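Progress report to Lustgate, November 2020
Project Stillisside: sorting of cloth items with hand-held grippers
Prepared by Nikola Kozłowski, Hurkerstead workshop

1. Summary
The recording work continued in this period and we have now 1,026 accepted recordings. We lost nearly four days to a fault in the finger pads, and there was one small safety matter. Both are reported below.

2. Pad fault
The foam on the inner side of one finger began to come apart. Its edges became ragged and small pieces stayed on the cloth. Haziq Goh inspected all the grippers and found the same wear on three of them -- always on the left finger.
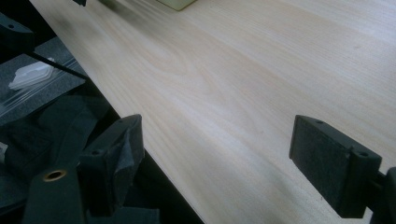
3. Effect on the recordings
Thin cloth suffered most. With worn pads the item turned between the fingers and often fell before it reached the basket. We removed the recordings where this happened and they are not in the total above. Small pieces, such as the blue patterned one, are now handled with two grippers near the front edge of the table. 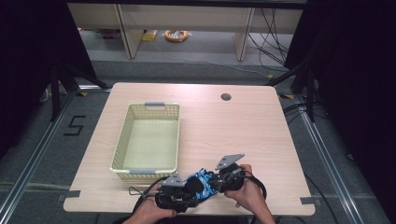 4. Safety matter
In station 5 an operator caught a foot in a cable and the gripper was pulled from the hand. There was no injury. We stopped the station for the rest of that day.

Gloves remain our most difficult item. We ask the operators to take them by the cuff and to close the fingers fully before lifting.
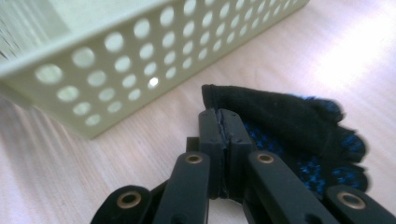
New pads are ordered from Mangundap, with a denser foam. If they last as the supplier promises, we can recover the lost days before March. The cost is inside the present budget -- we do not ask for additional money.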